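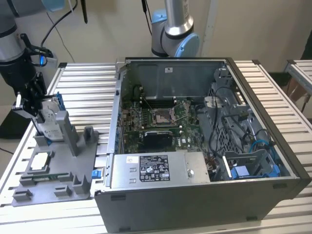 *Photo: Olus bench, February*

**Can I really take a desktop apart myself?**
Yes, and it's so much fun! If you can work a screwdriver and keep a few small parts in order, you're most of the way there. Shut it down, unplug it, hold the power button for 4 seconds, and lay the tower on its side so you're working down into it.

**What should come out first?**
Drives, usually. They're the easiest win, and with them gone you can see where the cables run. Unplug data and power by the connector (never by the wire) before you touch a latch.
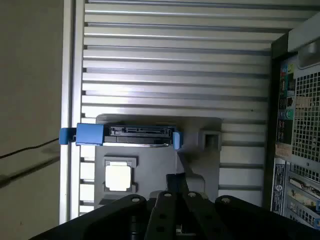
Memory comes next at Olus, then the processor, and we leave the power supply alone. Please don't ever open a power supply. It goes to Brabec for recycling in one piece.

**My drive has plastic rails on it. Do I keep them?**
Keep them!

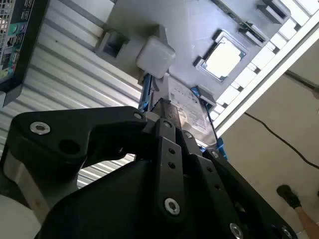
Drive rails are my favorite little bit of case design, and they go missing all the time. A blue one like this, along the side of a 3.5-inch drive, should stay on the drive until you know what's replacing it. If you have to take rails off, bag them with a note saying which case they came from. The Ramach parts drawer has 54 loose ones and we've matched 3.

**How do I hold circuit boards?**
By the edges, with your fingers off the gold contacts. Touch bare metal on the case before you pick one up, and set it down on something that won't build up static.

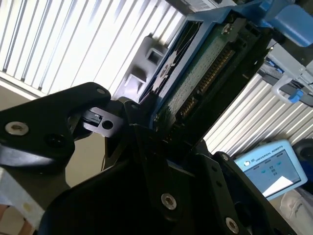 A foam mat is fine if it's the anti-static kind. Carpet isn't, sorry.

**Where do I bring parts I don't want?**
The Vadiment counter takes them until 2 in the afternoon. Wipe your drives first.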